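I own exactly one good set of chairs, and they came home with me secondhand from a shop called Hayat that was closing its cafe side. I love them. I also feed people on them, which means I've picked up a few habits for keeping upholstery decent when you have company over. Most of this works for sofas and car seats too.

## Before people come

- Vacuum the seats first, with the brush attachment, and get down into the crease where the seat meets the back. Old crumbs plus a new spill equals paste.
- Check the care tag. W means water-based cleaner is fine, S means solvent only, WS means either, X means vacuum and leave it alone!
- Put napkins out in more than one spot. I buy the big pack (733 of them, I have no idea who picked that number) and split it between bowls.

## Clearing up without making it worse

Paper first, always. Cups and sauces come after, because a dripping lid on top of loose napkins turns into a soggy lump that leaves bits of lint all over the fabric. I bring the trash to the chair, never the other way around, and lift things off in small handfuls so nothing gets ground into the seat.

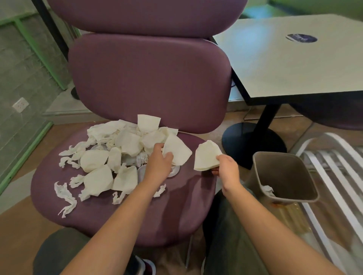

## Spills, in order of how much I dread them

**Coffee and tea.** Blot with a plain white cloth (colored ones can bleed, ask me about my old ottoman). Then a teaspoon of dish soap in two cups of cool water, dabbed from the outside edge in.

**Grease.** Cornstarch! Pile it on, leave it for 24 hours if you can stand looking at it, then vacuum. I did this one Saturday after a tray of fries and you'd never guess which chair it was.

**Ketchup.** Scrape with the back of a spoon, blot, then the same soapy water. Don't use hot water, it sets the stain.

**Frosting.** Let it harden and it mostly cracks off. A bag of ice on top speeds that up.

Clear plastic lids are sneaky, by the way. They disappear under tissue and there's usually a little drink left around the rim, so I feel for them before I scoop up anything big.
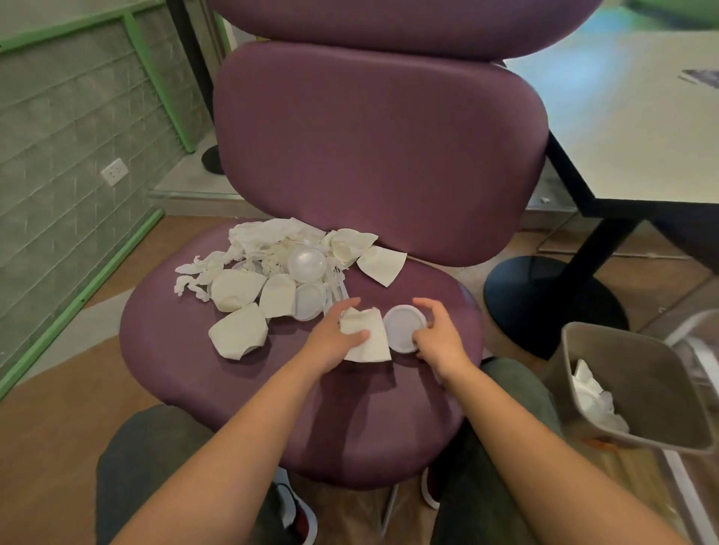 ## Once a month or so

Wipe vinyl with a barely damp microfiber cloth and dry it right away. Fabric gets a pass with the vacuum and then a soft brush, all in one direction. Keep chairs out of direct sun if they're a deep color. Mine sat by the window through July and one back faded, so now I rotate them.

Felt pads on the legs too. A pack of 26 costs next to nothing and I replace mine every 3 months.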